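Plerex Paired Hand Grippers – Garment Handling Set, Data Card

Maintainers: Anayeli Villaseñor, Otis Zamora
Kit under review: Plerex hand-held gripper pair, supplied by Dravberg
Release: February

Summary

The set holds 462 episodes of clothing being handled on beds with the Plerex pair. We put it together while deciding whether to buy the kit for our own home-task work, so the notes cover the product as well as the data. Each episode has video from the gripper camera, finger opening and a short text label.

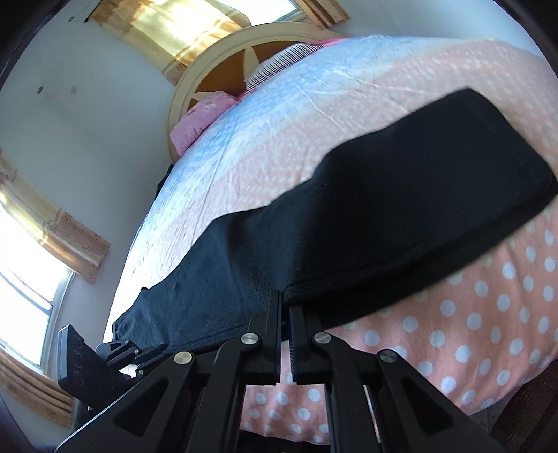
2 min read

What the kit is like to use

The fingers are narrow and close in parallel. They get under a hem without much trouble on a soft surface, but thin cloth tends to bring the blanket along with it. Operators were told to let go and try again when that happened, and those attempts were left in. The label field "regrasp" marks them.

Dark clothing is the hard case for the camera. Black cloth near a bright window loses most of its folds, and black fingers on top of it do not help. We left exposure on automatic, as the kit ships, and made no color corrections.

Setup took Otis most of a morning, mainly pairing the left and right units. After that a session could start within a few minutes. The printed guide skips the pairing reset – hold both triggers until the light goes off.

Contents

Train: 296 episodes
Held out: 166 episodes
Episodes with at least one regrasp: 234

Splits are made by home, so no bedroom appears in both. File names carry the home code first, then the episode number.

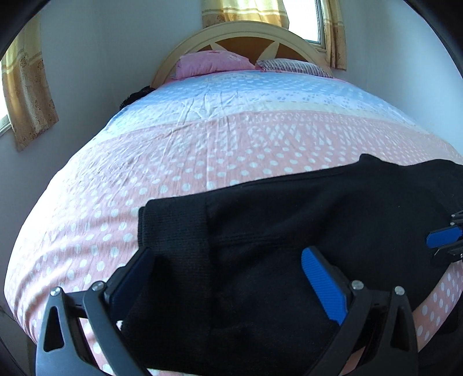 Category: Household / Bedding and Clothing

Labels

Labels were written by Dayana Lozano and checked by Brisa Arriaga. They name the garment type and the action: spread, fold, lift or move. Where the type was unclear from the video, the label says "garment" and nothing more.

Known problems

Corners of the image are dark from the lens housing. The second gripper is often only partly in view, so do not rely on one camera for the position of both hands. Finger opening drifts in long sessions; recalibrate if you need exact widths.

Not suited for

Force estimates. The kit has no force sensor.

Contact

Send corrections to Anayeli with the episode number in the subject line.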